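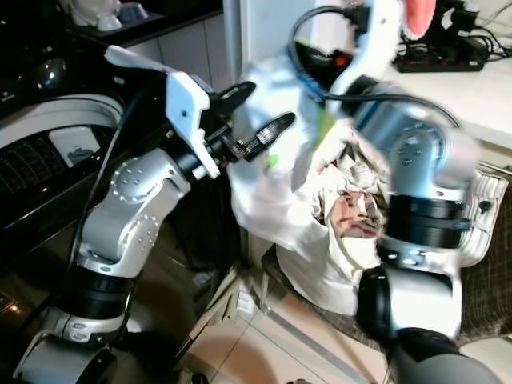 # Laundry corner, Halcombe apartment

The washer in this apartment shares space with the kitchen, so clothes, dishes and chargers all end up close together. Kevser Ersoy and Hacer Kaplan put this page together in December for the new tenants. Both have lived in the building for years and do their own wash here.

## Bags and sorting

Laundry comes down the hall in white bags. We keep 2 per household, one for colors and one for sheets and towels. Write your unit number inside the hem, not on the outside, where it rubs off.

Please don't leave a full bag on the floor overnight. The tile gets cold in winter and the bottom layer picks up damp.

## At the washer

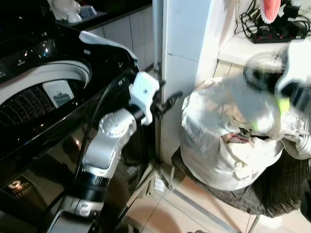
*The top-loader, with a full bag on the low stool and a white cloth over the back corner of the machine.*

The stool is the right height for unloading a bag without bending. Its gray cover gets washed on the first of the month, and whoever does it should put it back the same day.

Load around the sides of the drum and stop before the top row of holes. Kevser runs colors in cold water. Hacer uses warm for everything except wool.

## White items

Whites go in alone. Shake each piece out first and check the folds for socks.
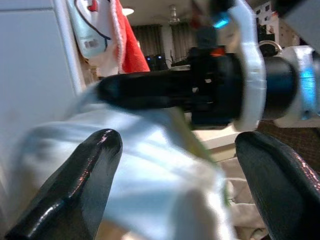
## Before you leave

- Leave the lid up so the drum can dry.
- Wipe the counter if you set detergent on it.
- Last load starts by 6 in the evening.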